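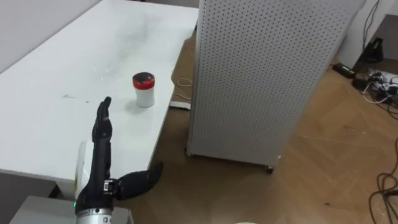
How many demonstrations does a robot arm need before it can repeat a simple tabletop task? For the jar task in the latest Clamard release, the answer is 685, recorded by six operators.

Clamard published the results on February 13, 2020, along with the recordings and a short technical note. The task is narrow. A small jar with a red lid stands on a white table, and the arm has to approach it, close on it, lift it and set it back down upright. An operator performs the motion by remote control while joint positions, finger commands and camera views are logged on a common clock. A control policy is then trained on the logs and run with the operator's hands off the controls.

The full release holds 1,342 recordings. Of these, 685 were made by remote control and the rest by hand guiding, in which the operator takes hold of the arm and moves it through the task. The note says the two methods fail in different places. Hand guiding gives smoother approach paths, but the operator's own arms often block the camera view. Remote control keeps the view clear and adds delay, most noticeably in the last part of the approach, where operators tend to stop, correct and stop again.

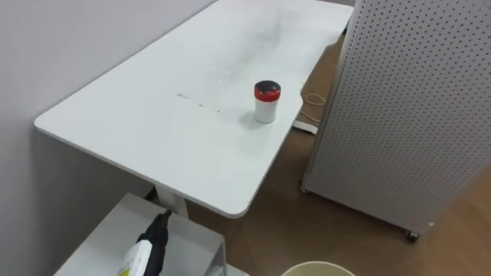
Livetti replied that the pauses should stay in the data. In its own trials on drawer opening, it said, removing them produced arms that moved faster and missed more often, and it would like to see the Clamard set trained both ways before anyone settles on a filter.

Clamard did trim pauses from part of the set. The trimmed portion comes to 808 recordings and is stored separately, with the original timing kept in a second file. The note gives no success rate for the untrimmed portion alone — a gap the authors list under open items, next to lighting changes and jars of other diameters.

Recording software came from Zidix, and the remote control station is a Gkikas unit with a changed wrist mount. Operators had a short practice period before their first logged session. Sessions in which the arm touched anything other than the jar or the tabletop were kept and flagged, so that users can leave them out or study them on their own.

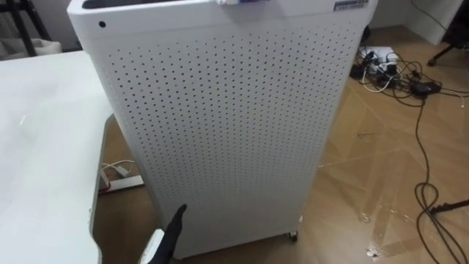

Black finger tip close to a white perforated panel, with the table at left.

A second release, covering lid removal with two arms, is planned for July.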